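Foire aux questions - pinces tenues en main
Mise à jour : 12 décembre 2023

Vous comparez quoi, au juste ?
Deux jeux de mors pour la même pince : les Perron, en bloc assez épais, et les Flondura, plus fins. Je fais tout à la main avant de passer sur le bras, une pince de chaque côté, avec les plaques de marqueurs blanches pour le suivi. Le tissu noir et mou, c'est mon épreuve préférée (et la plus agaçante !).

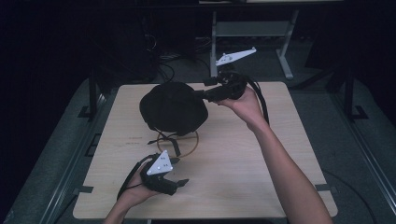

Linnea Björklund : chez nous, à Isulach, les câbles tiraient tellement sur le poignet que les trajectoires étaient inutilisables. Tu les fais passer où ?

Par l'arrière de la pince, avec une bonne boucle de mou. J'ai aussi essayé de les fixer à l'avant-bras, et j'ai tenu une matinée.

Combien d'essais par jeu de mors ?
J'en prévois 200, et j'en garde 90 pour les objets souples. Au-delà, je fatigue et ça se voit dans les courbes.
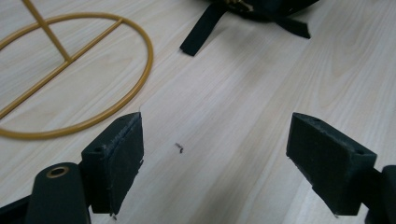
L'usure, c'est la question qui revient le plus dans mes mails. Je change les mors quand la prise devient irrégulière, jamais à date fixe. Regardez quand même l'arête du dessus, toute grisée, et le bord inférieur qui s'effiloche : ça ne m'inquiète pas trop tant que la face interne reste plane - mais je note tout dans le carnet.

Et la caméra, vous la montez comment ?
Sur la pince, assez bas pour garder les deux doigts dans le champ. Avec le support Milham, je perdais le bout du doigt droit dès que je fermais, alors je suis revenue à l'ancien. 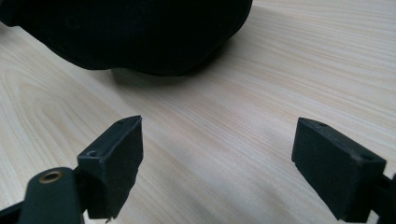 Jintana Yimyam

Un objet noir avec des doigts noirs, ça marche ? Moyennement ! Je m'appuie beaucoup sur le contraste avec le bois clair, et je baisse l'exposition le moins possible. Pour les réglages du contrôleur, écrivez-moi, je vous envoie mon fichier.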